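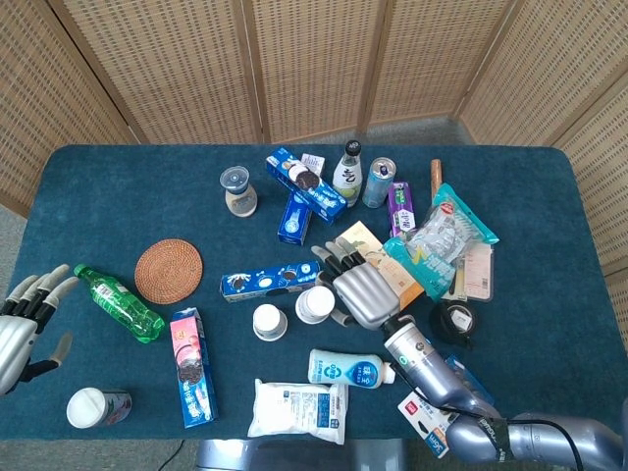
Two hands over a crowded Lemma table, with snacks, bottles and cookie boxes laid out on teal felt.

Most people who build two-handed robots have a table like it somewhere, and most of those tables got stocked in a hurry from the nearest convenience store. The team at Musitz thought there might be a service in that. Lemma, their tabletop clutter program, went on sale in February, and the product lead gave me most of an afternoon at the Jikasdale workshop to talk about it.

"I used to be the person who went to the store," she told me. "I'd come back with 20 things and they would all be boxes. Then we'd wonder why the robot was so good at boxes!"

A Lemma subscription gets you a crate of real groceries and household objects, a felt cloth, a set of layout cards and the software that logs each attempt. The full library holds 347 objects. You don't get all of them at once (your shelves would never forgive you), but a fresh crate goes out every month, and labs can swap categories if they have had enough of, say, bags.

I asked which things give the most trouble, and she lit up.

"Bags! Always bags. A box has corners, and you can make a plan about corners. With a snack bag you make your plan and then the bag changes shape when you touch it. Pouches too, the flat ones with crinkled ends. Where do you even start with one of those?"

Bottles on their sides come next, she said, and after that anything light with a smooth side, like a paper cup. A lot of thought goes into what lies next to what. The cards come in 211 layouts, and the ones customers write in about are the messy ones, where a box leans on another box, or the edge of one packet sits under the next.
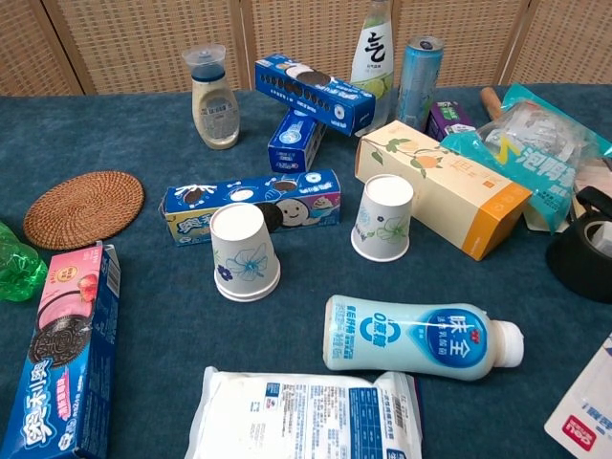
"We had a tidy set at first," she said. "Everything stood up straight with a hand's width between. It looked like a shop window. And people's robots did very well on it, and then they'd go to somebody's kitchen and fall apart. So we started tipping things over."

What I liked best is how little the cards ask for. There's no measuring. A card says something like "long box across the middle, bottle lying down in front, one box resting on another," and whoever sets up the table does it by eye. Two people will set the same card in two different ways, and Lemma treats that as a good thing. The software takes a picture at the start of each attempt, so the record shows what was on the felt and never mind what the card had in mind.

Does it matter which hands you use? Less than I expected. The service was built with jointed, five-fingered hands in mind, but plenty of subscribers run simple two-finger grippers, and Citetti, a small arm maker with a long history in packing lines, has been using the crates with suction cups. "They sent us a very long email about sausage wrappers," she said. "I've kept it. It's the best feedback we've had."

I did have some complaints. The logging software is slow to start, and it wants you to name every session before it will let you do anything, which gets old by the fourth one. The cloth arrives folded and the creases take a while to drop out. And a crate with drinks in it is heavy – I'd want a cart. She wrote all three down and said the session names, at least, will be optional in the next version.

On price she was open. The starter plan covers some 100 objects over the first few months, and small teams can share one between two sites if they don't mind passing crates back and forth. Food near its date gets replaced at no charge. Can people eat it?

"We ask them to finish the log first," she said. "After that it's their lunch."

Next on her list is a bathroom crate, with tubes, combs and a lot of slippery little jars. She had a bag of test items under the desk and we spent the last half hour pulling them out and guessing which ones would be hardest. My money is on the dental floss.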